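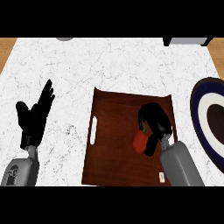 Silvana Peixoto wrote on June 1, 2022:
> Before our group commits to a second term of the Fedance kitchen package, could the list say what the license covers? The Niltcombe sales sheet mentions 100 task layouts, but I cannot tell whether the two-arm tasks are part of the base price or sold apart. I would also like to know how support requests are handled.

Dear Silvana, dear list members,

The base license includes the two-arm tasks. The counter layouts with the wooden tray, the plate and the produce belong to that set, and both hands can be scripted separately or together. The 100 layouts on the sales sheet are counted across both the one-arm and two-arm sets.

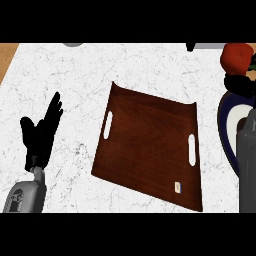 Each license allows 50 saved sessions per seat. Older sessions may be exported and loaded again later – Oson tested this on our behalf and reported no loss of settings. Contact behavior at the fingertips is the weaker part of the package, and groups whose work depends on fine grasping should request the trial before signing.

Support is provided by Sowa under a separate agreement. Requests are answered in writing within 2 working days. Terms signed now remain in force until the end of November, and renewals are not automatic.

Questions about invoices should be sent to the office address and not to this list.

With kind regards,
Evaluation Desk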